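From: Rhona Farquharson
To: Mengal packaging and print list
Date: May 2026
Subject: Re: Varnish over violet solids, and the bench finish question

Jawad Butt wrote:
> We have had two complaints from Cisville about rub on the
> carton sleeves. Violet solid, reversed-out text, 300 gsm board.
> Is it the varnish or the ink? Also, did anyone settle what
> we are putting on the packing benches?

Jawad,

Taking these in turn. The first run of 2,000 sleeves went out with the sealer coat only. The full gloss coat was on the job ticket from February but was dropped when Fuvance changed the plate order. A sealer on its own will not protect a heavy violet solid. The lighter areas will hold up better as there is less ink on the sheet to move.

Rub test: 32 strokes dry, same weight as last time, white sheet against the solid. Please test across the fold as well as on the flat. Iason only did the flat, and the creases are where Cisville found the fault.

For comparison, a purple and white printed box with a glossy lower part to the face:

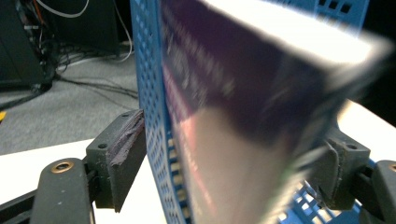 1. Sleeves

Hold the remaining stock. Khurram has the pallet numbers. If the fold test fails, the sheets can go back through for a gloss coat, provided they have not been glued. Glued sleeves are scrap -- the flap will not bond over varnish, and I am not paying for hand gluing again. New ticket number is 353.

2. Benches

Not settled. Faisal wants lacquer. I would go with hard wax oil, two thin coats, the second buffed off after ten minutes. Lacquer chips at the front edge and then the whole top has to come back to bare wood. Oil can be patched. It does need a full week before cartons are stacked on it, or it will mark the board.

Sheen should be no higher than satin, as gloss tops throw glare into the inspection lamps. Pale wood at matte to satin, for reference:
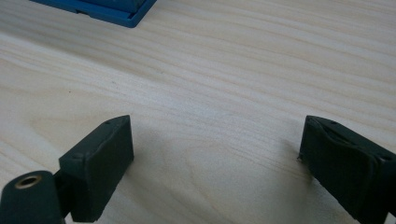 3. Still open

Does Jorno still stock the wax oil in the large tin? Their price list has only the small one.

Who has the rub tester? It is not in the cupboard.

Rhona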